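Teaching the arm by hand: your questions, my answers

I get asked the same things every time I post about Ollia, the little two-fingered arm I've been teaching to tidy up toys. So I've put them all in one spot. 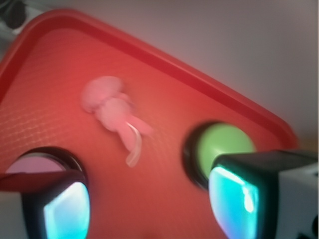
The wrist view over the red tray, pink plush up ahead between the fingers.

What do you mean by "teaching by hand"?

Two things, depending on the day. Sometimes I grab the arm itself and move it through the job, with the motors relaxed so it doesn't fight me. Other times I sit at the desk and drive it from a second, smaller arm that it copies. Either way the computer saves the camera views and the joint positions together, and the whole pile goes into training later on.

Which one do you like better?

The second arm, by a mile. When I push the real one around, my own hands end up in the camera views, and then the robot learns from pictures it'll never see when it's working on its own. Holding the arm is still great for showing a tricky wrist angle, though - you can feel where it wants to go.

Why a soft toy?

Soft toys squash, so you get a bit of forgiveness if your aim is off. The trouble is they also flop. A ball looks much the same from any side, but a plush can land on its back, its face or its side, and you need to show a grab for each one. I'd start with a plush anyway, they're cheap and you can drop them all day long!

The wrist camera picture is so blurry. Doesn't that wreck the training?

Not in my experience. A bit of blur is part of life with a camera riding on a moving wrist, and the robot will get the same blur when it runs by itself. If every single picture is smeared, slow down a touch or add a lamp. I've kept plenty of fuzzy ones and Ollia has coped fine.

How many goes does it need?

For my first toy job I recorded 40 and got something that sort of worked. I kept adding until I had 93, and that's when I stopped hovering over the off switch. Your number will be different. If you change the tray, the lighting or the toy, expect to record more.

How long is one go?

Mine run to nine seconds or so when I'm warmed up. My early ones were much longer, with lots of dithering over the toy, and guess what the robot learned to do? Dither. I ended up tossing the worst eight and it perked right up.

Do I have to delete my mistakes?

Depends on the mistake. If I miss the grab, back off and get it on the second try, I keep it, because that's a handy thing for a robot to know. If I bump the tray or stop halfway to answer the door, it goes in the bin.

Where should I put the toy each time?

All over the place. Middle of the tray, near the rim, turned every which way. I was lazy in June and kept dropping it in my favourite spot, and Ollia would reach for that spot whether or not there was anything in it.

What software are you using?

I record with Kolement and sort through the clips in Sendell. Kolement is a bit clunky on an old laptop but it hasn't lost a recording on me yet. Save to a local drive, not over the wifi.

Can my kids have a turn driving?

Mine do, with me beside them and the speed turned down. Keep faces and fingers well back from the arm and make sure somebody can reach the stop button. I save their goes in a separate folder - they have a very different style, let's say.

Can I see it in person?

Sure, I bring Ollia to the Cartwright open bench most months. Bring a toy if you like, as long as it's small enough for the fingers to close on.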